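A bit of a long thread tonight, so pop the kettle on. I've had a few messages asking how the hospital family house in Pamilgate is going, and I keep promising to answer properly and then falling asleep on the couch with my phone on my chest.

For anyone new: the house is where families stay when their child is having burns treatment or surgery and home is a long way off. We've had people from up north, from the islands, and one family who drove 1284 km with a toddler and a budgie. (The budgie was very well behaved. The toddler had opinions.)

Last Tuesday we said goodbye to a mum and her little boy who'd been with us right through autumn. I won't share his name or too much of his story because it's his to tell when he's bigger, but he's had skin grafts on both hands, and on the morning they left he did up his own jacket zip. It took him ages and we all stood in the hallway pretending to look for the car keys.

His mum rang from home that night. She wanted us to know they'd got in safe, the dog had lost its mind with joy, and he'd gone straight out the back in his pressure gloves to check on his tomatoes. I've played a lot of voicemails in that kitchen over the years and I was glad I picked up for this one. 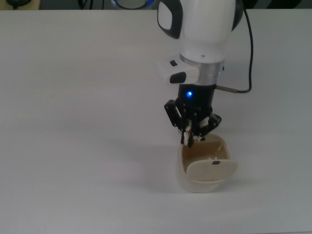 White arm over the white table, with a bit of blue glow at the back.

Now, the linen. In May I asked if anyone could spare soft cotton sheets, single size, because wool and rough seams are miserable on healing skin. You lovely people sent 719 of them. SEVEN HUNDRED AND NINETEEN. The hall cupboard gave up on the first day and the overflow is living in my spare room, my sister's garage and the back seat of my car.

We've kept what the house can use and the rest are going to the sister house at Alden, who were down to their last few sets and are over the moon. If you tucked a note in with yours, the notes are all pinned up beside the fridge and people do read them while they wait for the toast.

Big thank you as well to the Ogbonna bakery, who drop off bread before 7 in the morning and refuse to be paid or fussed over. The fruit loaf doesn't last until lunch. I've seen a dad who'd hardly eaten for days get through four slices standing up at the bench.

Some of you asked about money, which I'm never good at talking about. The Clurimholm fun run raised $576 for the travel fund, and that's already gone on fuel cards and a return bus fare for a nan who wanted to be there when her granddaughter woke up from her operation. She made it with an hour to spare and had her knitting out before she'd sat down.

What we could use next, if you're asking: button-front pyjamas in kids' sizes (much easier over dressings), unscented moisturiser, and phone chargers, which seem to walk out the door by themselves. No more sheets for now please, my sister has asked me very nicely.

We've also got 3 rooms turning over this weekend, so if you're local and handy with a fitted sheet, send me a message and I'll find you a job and a cuppa.

Right, that's me. The tomato boy's mum has promised a photo when the first one goes red, and I'll let you know when it comes.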